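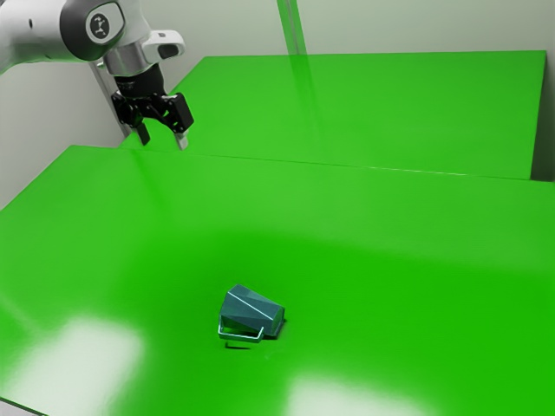

Item 2, simulated cell: arm with gripper open, teal container on its side on the near table.

Chores Working Group, February meeting, Fellton back office
Started 3:10 pm. Katherine Taipe chairing and taking notes, so excuse the shorthand.
Also in the room: one each from Skendico (store ops) and Henao (cleaning contract). Ekis on the phone, dropped twice.

1. Last minutes
Approved. One fix: the floor scrubber trial was at the Henao depot, not the Skendico store. Corrected copy going out.

2. Pick up and put upright (the bucket job)
Ekis walked us thru the simulation. Task is as dull as it sounds: container lying on its side, arm has to get hold of it, stand it up, leave it standing. Picked because every cleaner and stocker does some version of this all shift without thinking.
Ekis ran 50 tries in simulation. Container ended up standing in 10. Most misses were at the grasp. Going for the handle is the worst way in, it's thin wire and the fingers close beside it or slide off. Going for the body does better but then the sides are slanted and it squirts out.
Henao: what about when there's water in it? Ekis: not modeled. Henao: then it's not a bucket job, it's an empty-bucket job. Noted, title changed in the task list.
Long back and forth on whether 10 of 50 is bad. Skendico says a new hire who dropped four out of five would be sent home. Ekis says same arm does fine on boxes, boxes have flat sides, and nobody has tuned the grasp for this shape yet. Both points go in the write up.
Question on the shiny green table tops. Do reflections throw off the vision side? Ekis thinks maybe, hasn't tested. Will rerun with a dull finish and nothing else changed.
Agreed: no real arm on this until simulation is at least half good. Katherine wanted higher. Outvoted.

3. Shelf facing, Skendico
Pulling product forward to the shelf edge. Cans ok, jars ok, anything in a bag hopeless. Bags slump and the machine reads it as two items or none.
Speed is the real trouble. Night stocker does a bay in 3 minutes. Machine took most of an hour on the same bay and then stopped for a price tag hanging down.
Skendico still wants to keep going on cans only. Point made that someone then has to do the bags anyway, so are you saving a person or just giving them company. No answer. Carried to next meeting.

4. Laundry folding
Dropped from spring list. Towels passable, fitted sheets no. Henao sorry to see it go, they have 600 towels a week at the one site. Could come back as towels only if Ekis has time. Ekis doesn't.

5. Wiping tables
Best result so far. Flat surface, known size, nothing on it. Once there's a salt shaker somebody has to move it first, see item 2.
Henao wants to know who checks the cloth. At present a person swaps it. Machine will happily wipe with a filthy one. Add a cloth check to the task sheet.

6. Are we there yet
Standing item, kept short for once. Wiping: yes, on a bare table. Cans: works, too slow. Bucket: no. Folding: no. Katherine to put this on one page for the Fellton managers, plain words, no video clips. Last time they saw a clip and asked for a delivery date.

7. Actions
Ekis - dull table rerun, body grasp only, 50 more tries. Also what it'd take to add water.
Skendico - time a bay of cans by hand, day shift as well as nights
Henao - list of every container the crews use, handle type, full weight
Katherine - one pager, corrected minutes, book a room with a phone that works

8. AOB
Henao asked if carrying a mop upstairs counts as one task or two. Left open, people had to get to thier cars.

Closed 4:25. Next one in the Skendico break room, same time, bring your own coffee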